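Day 13 of the trial and the Prustis rep still hadn't rung back.

Deepika had the contract open on her knee. 525 a month, two arms, grippers, the chest rig, "unlimited remote coaching". Cancel by midnight or it rolls over for the year.

"Has it been coached?" she said.

"Twice." Tharun didn't look up. "Some bloke called Ashwin Naidu. Nice voice. Kept saying lovely."

"And?"

"And lovely."

He shrugged the harness straighter. Too tight under the arms, always had been, he'd said so in the feedback form. Small medium large, the form said. He was none of them. Then the arms came up either side of him with that little whine, like a fridge thinking.

Blue on pink. That was the job. Then the other blue on top of that, then take it all down again, and if it could do that it could do pill boxes, and if it could do pill boxes Dad could stay in the flat. That was how the brochure had it, more or less. Dad was in the next room with the racing on.

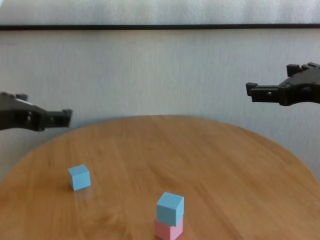
"Drendora do one for less," Deepika said. "Dinesh has got one."

"Dinesh has got one in a box."

"He said it was good."

"He said the box was good."

She laughed, then stopped. Ten to eleven. She scrolled. There was a clause about foam, you had to send the foam back. Who'd want teh foam?

"Go on then," she said. "Last one. If it does it we keep it."

"That's not fair on it."

"Tharun."

"One bad go and he's in Vandenberghe House with the carpet."

She didn't answer that. They had both seen the carpet. Both smelt it. Through the wall a horse was winning, or someone was shouting as if it was.

The phone went. Prustis, finally. Tharun couldn't pick up, both hands busy, so she did, and a man said was that Mr Pinto, and she said near enough.

"Just checking how you're getting on with the kit?"

She looked over at her brother. Tongue between his teeth, same as when he was eight and doing his model planes.

"Hang on," she said. "Hang on a minuet. He's just doing it now."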